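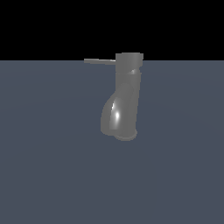

Fig. 1. Rendered view, gray arm above a slate-blue ground plane. The horizon is straight and level.

Tirnier College
Drawing 138: Perspective for Beginners
Handout 6: Horizon, eye level and the ground

Bring this handout to studio along with your ruler, a hard pencil and the Ilwood Street sketch from last time. If you missed that session, the measured plan is in the tray outside Room 3221. Copy what you need and put it back.

1. Eye level

The horizon line in a perspective drawing is always drawn at the height of the viewer's eye. If you sit down, it goes down with you. If you climb a ladder, it goes up. On flat ground this gives a useful rule: any object as tall as your eye is high will have its top on the horizon line, however far away it is. Taller objects cross the line. Shorter ones stay under it.

The rule holds for people as well. In a sketch of a crowd on level ground, adults of your own height have their eyes on the horizon line whether they are near or far. Only their feet move up the page as they get farther away. Many of the Ilwood Street sketches had the far figures floating because the heads had been placed lower and the feet left where they were.

The rule does not hold on a slope. If the street falls away from you, the people on it stand lower than you do and their heads drop below the line. The horizon itself stays put. A sloping street has its own vanishing point, directly above or below the one for level lines running in the same direction.

2. Where to put the line on the page

The height of the line on the paper and the height of the viewer are two different things. Beginners mix them up. With the picture plane kept vertical, you may crop the sheet so that the horizon sits high or low, and the viewer has not moved. A high line gives more room to the ground. A low line gives more room to the sky.

Tilting your head is another matter. Once you look up or down, the picture plane tilts and vertical edges start to converge. In this course we keep the plane vertical until the unit on three-point perspective. 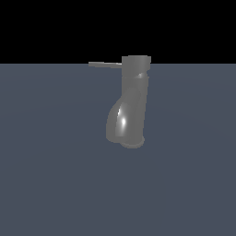

Fig. 2. Another rendered view. Flat black above the horizon, ground plane below, with no grid or markings on the ground.

3. Showing depth on bare ground

A flat ground with no marks on it tells the eye very little. Paving, furrows, railroad ties and fence posts all help, since we know or assume they are evenly spaced. As they recede, the gaps between them get smaller on the page.

To space a row of posts:

a. Draw the first post and mark its middle.
b. Draw lines from its top, middle and foot to the vanishing point.
c. Place the second post by eye, standing between the top and foot lines.
d. Draw a line from the top of the first post through the middle of the second. Continue it until it meets the foot line.
e. The third post stands at that point. Repeat.

Check your work with sizes. Take a post 2000 mm tall. If one post is twice as far from the viewer as another, measured straight out from the picture plane, it is drawn half as high. At three times the distance it is drawn a third as high. If your posts do not follow this, go back to step b. The usual cause is a blunt pencil and a middle mark that has wandered.

4. Objects off the ground

To place something that hangs or floats, first find the spot on the ground directly beneath it. Draw a light vertical up from that spot and set the height on the vertical. Without the ground spot, a drawing cannot say whether an object is small and close or large and far away.

A cast shadow helps, but be careful. It lies straight below the object only when the light is straight above. With a low sun the shadow can be a long way off to one side. Construct the ground spot first and the shadow after it.

Overlap is the plainest depth cue. If one shape covers part of another, it is in front. Where two shapes have a clear space between them on the page, overlap tells you nothing and you need another cue. 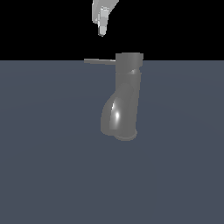

Fig. 3. Rendered gripper above an object, black space showing between the fingertip and the object.

5. Tone

Keep each plane of a blocky form to one main tone. Three tones are enough for a box: one for the top, one for the side facing the light, one for the side turned away. Curved surfaces need a gradual change, and the bright spots should be left as bare paper from the start. Erasing them out later leaves a gray smear.

For outdoor subjects, contrast usually drops with distance. Save your darkest darks for the foreground.

Studio work

Sheet A: Marras Bridge from the plan supplied. Horizon at standing eye level. Leave construction lines visible.

Sheet B: the same bridge, seated viewer. Keep the station point where it was.

Sheet C: a row of posts leading to the Clisberg water tower, spaced by the method in section 3. The tower must cross the horizon line.

Sheets are due in November, at the start of the second studio session. Write your name on the back in pencil.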